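Questions I get asked a lot

I'm Omar Nasrallah and I hang wallpaper in and around Drarkcombe. These are the things people email me before booking, so I've finally put them all in one place!

How many rolls do I need?

Measure the width of every wall, add them up, and send me that plus the ceiling height. I'll do the sums. Please don't order first (I've had so many phone calls that begin with "we're one roll short and it's sold out").

Do you charge by the roll or by the day?

By the day. It's £298, and that includes paste, lining paper and me taking the rubbish away. A small box room is usually one day, and a hall with stairs is more like 2 or 3.

Will a busy pattern make my little room feel smaller?

I don't think so, and I'll happily argue about it over a cup of tea. Small spaces can take a lot. Go for the big butterflies and moths on a pink background if you love them, and take them round all the walls while you're at it. One timid feature wall in a tiny room always looks to me as if the money ran out.

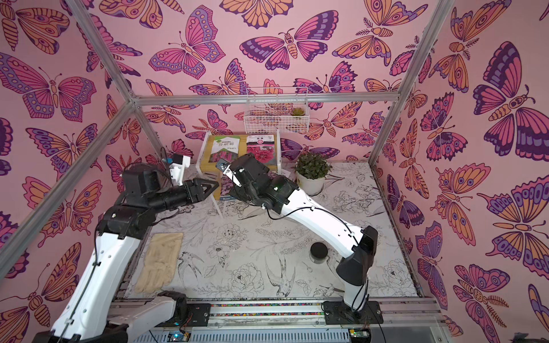
Can you paper over old wallpaper?

I can, but I'd much prefer not to. Old paper bubbles when the new paste soaks in, and then we're both cross. Stripping costs £177 a room on top of the day rate.

How long should I leave new plaster?

Six weeks at the very least, longer in winter. Then it needs a coat of size before I come.

Do you travel?

Yes, as far as Rafferty on the coast road. Beyond that I add a bit for diesel, so just ask.

When are you free?

I'm booked up until May at the moment, but people do cancel, so drop me a line and I'll put you on the list. I answer emails after 7pm, once I've got the paste out of my hair.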